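Skuslow Workshop Users' Group
Minutes of the May meeting, held in the back room at 7.30pm

1. Apologies
Received from the usual quarters. The minutes of the last meeting were agreed after the word "squalid" was changed to "busy".

2. Trays
The meeting spent longer on trays than on the accounts. The Grurby stocktake puts the number of plastic trays on the books at 111, a figure greeted with silence and then with disbelief. Many of the black ones are badly scratched. One side of the room felt that a scratched tray holds things as well as a smooth one. The other side felt that visitors form a view.
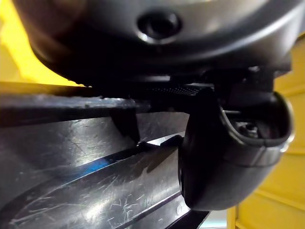

It was proposed that trays be replaced only when cracked, and that dust on the lips be dealt with by means of a cloth, which the group already owns. Carried, with two abstentions on the cloth.

3. The yellow shelving
Agreed that trays live on the top shelf and small parts on the one beneath. Agreed also that "small parts" does not cover lunch. A request to repaint the shelving in something quieter was turned down, the yellow being the one thing in the room that people don't walk into.

The trays are to be stacked squarely. At present they are laid over one another like dropped playing cards – the meeting's phrase, not the secretary's.

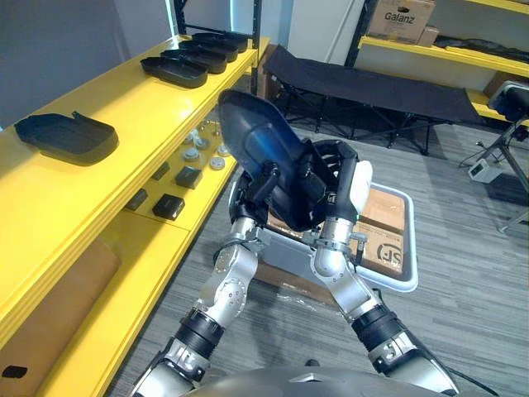 Matters then moved to cardboard. Boxes are to be flattened on the day they are emptied, and clear wrap goes in the bin and not near it. A box standing in the white bin with its flaps up will be taken as still in use for 5 days, after which it will be taken away.

The folding cot stays against the wall. It is for people who feel unwell and has no connection with the length of item 2.

4. Floor
Nata's quote for cleaning the striped carpet came in at £20 over last year's. Accepted with bad grace. Everything is to be lifted off the floor the evening before, including things that have "always been there". 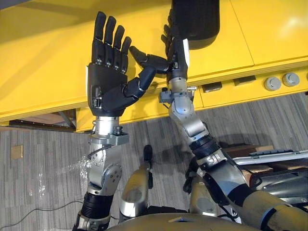 Carpet and yellow table-like structure, back room.

5. Worktops
The Matheson catalogue was passed round. New surfaces would cost more than the group has, and the meeting looked at the pictures for some time anyway. Mats were suggested as a cheaper way of hiding the scuff marks. Concern was raised that the mats would scuff.

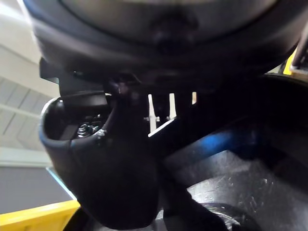 A letter from Grurby was read out, saying that their own tops were in a worse state after one winter, that they had stopped minding, and that mats only gave the crumbs somewhere to go. Noted. Mats deferred to the next meeting, with the catalogue.

6. Any other business
The kettle. Deferred.

Meeting closed at 9.40pm, chairs stacked by those who were nearest them.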